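Residencia Salem — Servicio de lavandería y ropa
Lista de comprobación de la sala de doblado
Periodo: noviembre
Responsable de la inspección: Kenza Abou Zeid
Responsable del área: Mostafa Zaki

Marque Conforme (C), No conforme (NC) o No aplica (NA). Toda anotación NC deberá ir acompañada de un comentario.

1. Superficies de trabajo

1.1 Mesas estables, sin balanceo ni aristas vivas: C
1.2 Tableros limpios y desinfectados antes del turno: C
1.3 Ausencia de alfileres, grapas u objetos punzantes: NC
Comentario: se retiraron 2 alfileres de la mesa auxiliar. Se recuerda que las etiquetas provisionales deben fijarse con cinta textil.
1.4 Producto de limpieza Zulatetti rotulado y guardado fuera de la zona de doblado: C

2. Manipulación de los paños

2.1 Piezas extendidas en plano antes del plegado: C
2.2 Revisión de costuras, manchas y desgarros por ambas caras: C
2.3 Piezas deterioradas separadas y anotadas en el registro: NC
Comentario: el registro llevaba 72 horas sin actualizarse. El señor Zaki se compromete a completarlo antes del cierre del turno.

Los paños de color claro se revisarán siempre sobre tablero blanco y con la luz general encendida. Una pieza con humedad al tacto no se doblará en ningún caso: volverá al ciclo de secado.
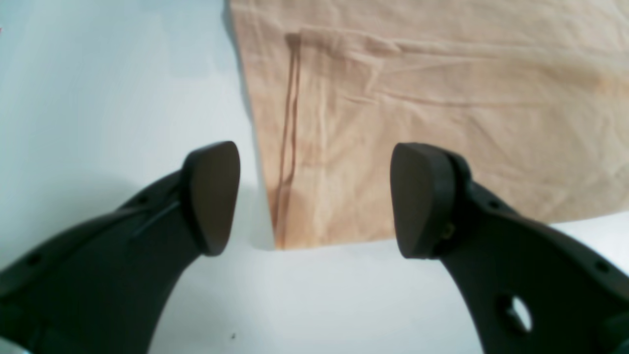
Las piezas aptas se apilarán por tamaño, con el doblez hacia el frente del estante. La altura de cada pila no excederá de 7 piezas —límite fijado tras la revisión anterior— y ninguna pila quedará apoyada sobre el borde de la mesa.

3. Orden y circulación

3.1 Pasillo libre de carros y bolsas: C
3.2 Salida de emergencia despejada y señalizada: C
3.3 Cables recogidos, sin cruzar zonas de paso: C
3.4 Extintor accesible y con revisión vigente: C
3.5 Estanterías Hernano ancladas a la pared: NC
Comentario: anclaje superior flojo en el módulo del fondo. No se cargará el estante alto hasta su reparación. Aviso remitido a la empresa de mantenimiento, Skamham.

Resultado: apto con observaciones. Las deficiencias 2.3 y 3.5 se verificarán en la próxima visita; la 1.3 quedó subsanada durante la inspección.

Firmado: K. Abou Zeid
Recibido: M. Zaki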